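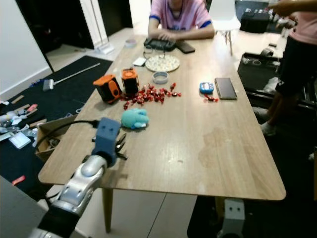
Filed under: Course Notes / Mobile Manipulation / Unit 4

Looking After the Wrist and Gripper

Notes by Ebere Ekpo, revised 29 July 2018

By this point in the course you have all made the arm do something. Congratulations. Most of an arm's life is spent between those moments, having its screws checked, and this unit covers that part. It is the least popular unit in the program and the one people email me about two years later.

These notes apply to the arm in the Storthorpe cell, which is the one you will be signed off on. The older Melnychuk arm in the next room follows the same order of work but has its own screws, its own cable and its own opinions, so use the sheet taped to its base.

Before you touch anything

Park the arm in the service pose, with the wrist low and the fingers pointing somewhere you are not. Press the stop button. Then switch off at the base. The stop button halts the motors but leaves the wrist supply live, and the connector you are about to unplug is on that supply. Every class contains one person who feels this is excessive. Every class also has a repair bill.

Hold the forearm when you switch off. The brakes engage a moment after the power drops, and the arm sags in between. It doesn't sag far. It sags exactly far enough to put the fingertips into whatever is underneath.

Hang your tag on the switch. If somebody else's tag is already there, you are not servicing this arm today.

The cable

I start with the cable because that is where the faults are. When a gripper stops answering, students like to suspect the software, then the controller, then the gripper, then me. Look at the cable first.

It leaves the wrist and goes back along the arm in a free loop. The loop has to be long enough for the wrist to turn fully both ways, and short enough that it doesn't go fishing in whatever is parked next to the work surface. Open boxes, chair backs and lanyards have all been caught in past years. If you can hook the loop over your forearm with the wrist at its middle position, it is too long. If it goes straight at either end of the wrist's travel, it is too short, and you will find out about it on a demo day.

Run your fingers down the whole length. You are feeling for flat spots, nicks, and a stretch that bends more easily than the rest. A soft stretch usually means broken strands inside a jacket that still looks perfect. Replace the cable. Do not wrap it in tape and write "OK for now" on the tape. I have a drawer of cables with "OK for now" written on them.

When you refit it, push the connector in until it seats and then tighten the collar by hand. Pliers are for people who never intend to take it off again.

The wrist mount

Take the gripper's weight in one hand before you loosen anything with the other. Back all the mounting screws off a little at a time, working across the circle, and put them in the tray. The tray, please. A pocket is where screws go to be washed.

Wipe both mating faces with a dry cloth and look along them against the light. A grain of grit in there is hard to see and very easy to measure out at the fingertips. If the locating pin is bent, stop and tell me. Straightening it with the gripper itself has been tried.

Screws go back in by hand first, all of them, then get snugged crosswise, then finished with the small torque driver at the value on the card inside its lid. I am leaving the number out of these notes on purpose. The last time I printed it we changed the screws in April, and half the class carried on trusting the printout.

Fingers and pads

With the power still off, move the fingers through their travel using the manual release. The movement should feel even. A gritty patch means dust in the slides, and what you want is a soft brush. Do not reach for the spray oil, which turns the dust into paste and then into my afternoon.

Check the pads for glazing. A glazed pad looks clean and shiny and grips like a wet fish. Scuff it lightly. If it has gone shiny again by the next service, change it, and change both sides even if only one looks bad – a new pad facing an old one will walk the object sideways on every close.

Our spare pads come from Zakus in bags of 300, so there is no need to ration them. Write the change in the log.

Powering up and trying it

Clear the reach of the arm, yourself included. Remove your tag, switch on, release the stop, and home the gripper at low speed with a hand near the button. Listen to it. You know what a healthy one sounds like by now, having heard it all term when you wanted it to be quiet.

Then run the short routine, number 118 on the Balusus pendant: open, close, rotate one way, rotate back, return. Watch the cable for the whole rotation. Everybody watches the fingers because the fingers are moving. The fingers are fine. Watch the cable.

After that, pick up something soft and then something small and slippery. A plush toy forgives nearly any setting, so it proves only that the gripper closes. A wrapped candy is a far better critic. Use wrapped ones, and count them back in, as morale in this lab has been known to affect the results.

If the candy twists out on closing, go back to the pads. If it is picked up cleanly but from the wrong place, go back to the mount and check for grit. If the gripper drops out partway through a turn, you skipped the section on the cable.

The log

Date, your initials, what you found, what you changed. "Checked all" is not a finding. "Collar loose, half a turn" is a finding. I read the log before grading, and page 13 from last year is pinned up by the door as an example of how much can be got wrong in one line.

For next time

Read Unit 5 on re-teaching the tool point. Bring your torque driver card and the screws you took home.

Course notes may be copied for class use. Questions to Ebere Ekpo, Storthorpe teaching lab | Back to top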